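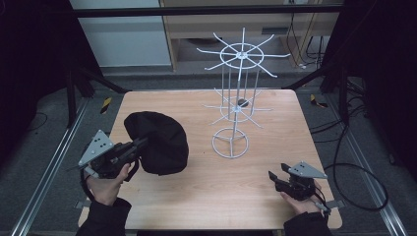

## Hats on hooks: notes for the January shop owners' evening

(Leave the photo up while people find seats. Water. Slow down, Jaime says I gabble.)

- Hi, I'm Gerardo Talavera, I run Moreira, we sell hats and scarves and a few gloves. I've got 12 minutes and I want to spend nearly all of them on racks. Yes, racks!
- Start with the beanie. A soft black cap like the one on the table is the worst thing in the shop to display. Lay it down and it slumps. Dark fabric folds in on itself and from the door it could be a sock.
- So, the white wire stand. Ring base, thin pole up the middle, two tiers of hooks spreading out like a star. I love these things. They go on a counter, they weigh next to nothing, and the white wire makes a dark hat easy to spot.
- ASK: who has one of these in the stockroom right now with nothing on it? (Wait for hands. There'll be plenty.)

## How I load one

- Lower tier first. I always used to start at the top and then knock everything off reaching underneath.
- Pick the cap up by the edge, give it one shake, open it with your fingers, then hang it. If you pinch it by the crown it goes on the hook looking like a wet sack.
- Go across, so one on the left, then one on the right. Load all one side and a light stand leans. Mine went over onto the till once (tell the coffee story if they're laughing, skip it if not).
- Leave gaps. I put 7 on the bigger hoop and stop there, even with hooks left over. People won't touch a rack that's jammed full, they're scared of bringing the lot down.
- Hooks that curl up at the tip hold a loose knit really well, but they can snag it. Run a finger over each tip before you use it. Two seconds.

## Where it goes

- End of the counter, a hand's width in from the edge. Kids.
- Pale wood under it is lovely with black and gray stock. On our old dark counter the beanies just vanished.
- Jaime Salgado at Ilside keeps his by the mirror and says folks try on more that way. I copied him, no shame.
- Turn it, or walk round it, every morning. The back row gets forgotten and goes dusty.

## If there's time

- Baseball caps: hang by the strap, peak down. Wide brims: no, please, get a shelf.
- Price tags inside the cuff.
- Questions, then hand over to the Clendik people for lighting.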